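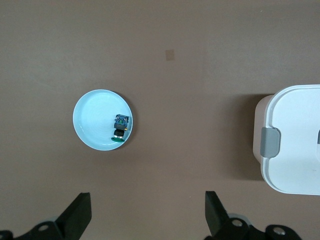
2 min read

30th May
By Ximeng Wei, Panel Parts Stores, Wetstead

Subject: Re: [wetstead-stores] Dishes on the sorting table

Dear members of the list,

The stores office has received several replies to Mr. Leinonen's message, which is quoted in full below. The following sets out the practice for the brown sorting table with immediate effect. It applies to all staff and visitors who handle push-button parts at Wetstead, including those working on the Foven panels.

On 30th May, Lauri Leinonen wrote:

> Dear all,
>
> I would like to raise the matter of the white dishes on the sorting table. When I came to collect parts for the Foven panels, I found push-button assemblies in dishes with no slip and no indication of which job they belonged to. I did not know whether they were free stock, returns, or parts that a colleague intended to come back for. I left them where they were and drew new ones from the drawers.
>
> Two questions, then. Are we permitted to take parts from a dish? And should the dishes be used at all, given that the stores already issue lidded boxes?
>
> I would also ask that assemblies be left in a condition that allows the next person to see what they are. A contact block is easily confused with its neighbor once it has been separated from its button.
>
> Regards,
> Lauri Leinonen

Status of parts in a dish

Parts in a dish are in use. They are not free stock, and they may not be drawn for another job, even when the person responsible is away from the table. Anyone who needs a part urgently should speak to Kalevi Ahonen, who holds the job sheets and can release it.

A dish with a single part in it has the same status as a full one. Mr. Laaksonen pointed out in his reply that lone parts are the ones most often picked up in passing, and the stores office agrees. Please leave them.

Slips

Each dish must have a slip beside it giving the job, the name of the person responsible, and the drawer from which the parts were taken. Slips are in the tray by the door. The old Andden slips may be used until the pad is finished, provided that the drawer number is written in the box marked "Location." Please do not write on the table or fix labels to it.

Continued use of the dishes

The dishes will remain. The office considered replacing them with the lidded boxes and decided against it. A shallow dish keeps a small part from rolling off the table, and its contents can be checked from a standing position. The boxes are for storage and transport. They may stand at the right-hand side of the table during sorting, with the latches accessible.

No more than one job may be placed in a dish. Where a job calls for different contact blocks, they may share a dish if they lie side by side and are not stacked. Color is a useful first check, for instance a blue and gray block against an orange and yellow one, but it does not replace reading the marking. The same applies to the green buttons, which are held in more than one version.
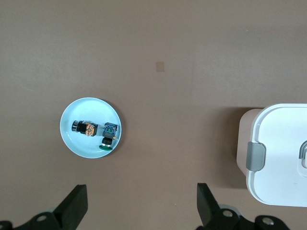
Returning parts to the drawers

Assemblies are to be returned in the state in which they were issued. If a block was issued on its collar, it goes back on its collar. Parts that have been separated, or whose origin is in doubt, go to the inspection drawer and not to the general drawers. Mr. Vanags will check the inspection drawer and return sound parts to stock.

The January count found around 1000 parts in the general drawers against a book figure of 984. The difference is small, but much of it was traced to parts returned without a slip, and several of these were in the wrong drawer.

Parts from the Pugh order

The Pugh order is booked separately and has its own drawers. Its parts should not be mixed with Foven stock in any dish or box. Colleagues who are unsure which order a part belongs to should ask before opening the bag.

Comments

Comments on the above may be sent to the list or directly to the stores office. Mr. Leinonen's suggestion that a spare pad of slips be kept in the assembly room has been accepted, and Mr. Ahonen will arrange it. A request for a second sorting table was also received. It has been passed to the building office, and no reply is available at present.

The stores office thanks Mr. Leinonen for his message.

Yours sincerely,

Ximeng Wei
Panel Parts Stores, Wetstead

4 comments
2 shares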